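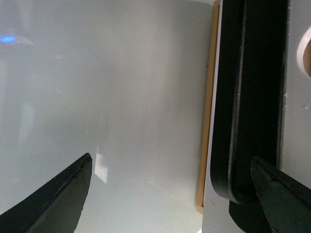 Search this site Enter keyword Go
Home Rooms Bookings Furniture Care FAQ Contact

Care of Glossy Surfaces: Frequently Asked Questions

Which furnishings are covered by these instructions?
They apply to all smooth, glossy tabletops, cabinet fronts and wall panels in the Stellham and Flostden buildings. Matte and oiled surfaces are covered in a separate leaflet, available at the front desk.

How should a glossy surface be cleaned?
Wipe it with a soft cloth and lukewarm water, then dry it with a second cloth. For grease, add a few drops of dish soap. Scouring powder and rough sponges are not permitted.

Why do streaks show only at certain times of day?
Gloss finishes reflect windows and ceiling lights, and marks are easiest to see when light falls at a low angle. Please check your work from both ends of the surface before leaving the room.

May tape or adhesive hooks be used?
No. A charge of 27 dollars applies for the removal of residue – this includes removable putty.

How is a scratch reported?
Complete the damage form and state the room number. Repairs estimated at more than 300 dollars require written approval from Theresia Rüegg, Furnishings Office.

When are surfaces polished?
Once a year, in October. Rooms are closed for one day while this is done.

Last revised June 24, 2023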